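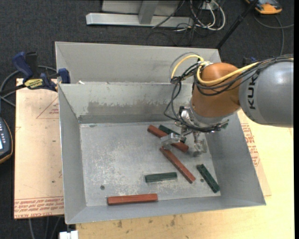

Fledel picking planner: frequently asked questions

What does Fledel do?
It takes a depth image of a bin, works out which part is easiest to reach, and plans an arm path that gets the gripper in and out without touching the walls. Moving the arm is still your controller's job, and we like it that way!

Do I need CAD models of my parts?
For simple shapes like bars and blocks, no. Type in the rough dimensions and you're off. For anything curvier, load a mesh (under 2,000 triangles, please, or you'll be waiting a while).

Why does the planner say "no grasp" when I can plainly see a part?
We get this one a lot, and it's nearly always finger clearance. A part lying close to a wall leaves very little room, so try lowering the margin to 5 mm and plan again.

How long should a plan take?
Some 300 milliseconds on a decent desktop. If yours is much slower, check that the collision mesh for your hoses and cables isn't set to "fine."

Can I use two bins?
Yes, up to 16, each with its own calibration file.

Who do I write to?
Lensa Sisay for perception, Yabsira Kumsa for motion planning.

Last updated August 10, 2022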